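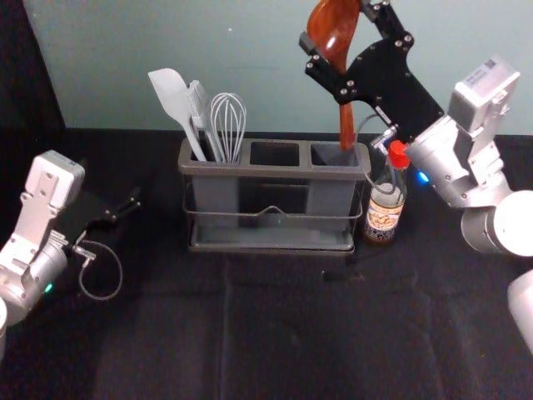
Utensil holders: what's worth doing and what isn't

Every kitchen page on the internet will tell you to buy a utensil holder and then buy a second one for the overflow. I'm not convinced the second one ever helped anybody. If the spatulas don't fit, you own too many spatulas.

I've had a fair few of these things over the years, and my opinion of most of the advice about them is low. For what it's worth, this is where I've landed.

Compartments
A divided caddy is better than a round crock. I resisted this for a long time, thinking it was a way to charge more for plastic. But in a crock everything leans on everything else and you pull out the whisk with the ladle hanging off it. Three compartments is plenty. I had a Brornel with 8 and could never remember what went where, so it ended up in the shed holding paintbrushes.

Handle up or handle down
People get heated about this. Handle down, you can see what you're grabbing. Handle up, your fingers stay off the part that goes in the soup, but all the wooden spoons look the same. I go handle down for anything long and bowl-shaped, and check it's dry first. Nga Tăng wrote in to say she does the reverse and has never had a problem. Fine. It's her kitchen.

Wooden spoons
Give them a compartment to themselves. A damp handle standing in a closed-bottom holder will go dark at the end and start to smell, and no amount of "natural antibacterial properties" talk has changed that in my house. Dry them lying flat on a tea towel, overnight if you can, then put them away.

Oil if you like. I've tried the Makowska spoon butter and I've tried plain mineral oil from the chemist, and I couldn't pick the difference after a month. Skip olive oil. It goes sticky.

Cleaning the holder itself
Hardly anyone does it. Tip it out and look. Crumbs, a bread tag, grey sludge in the corners. Hot water, dish soap and a bottle brush will shift it. Square compartments are worse than round ones for corners, I'll give the crock people that. The Riltier tablets that promise to do it "while you sleep" left the sludge exactly where it was.

Folded paper towel in the bottom is a common tip. It works until it gets wet, and then you've made things worse. A bit of cut-down shelf liner is better.

Where it goes
Near the stove, but not beside it. Grease gets on everything within arm's reach of a frying pan, and plastic doesn't love the heat either. Back of the bench, centred, so you can get at it with either hand. If yours tips when you pull something out, put the heavy stuff in the middle.

Knives don't belong in there. Dezső Fodor says a paring knife is all right point down. I say he can keep it.

Next month, drawer dividers, about which I have even more doubts.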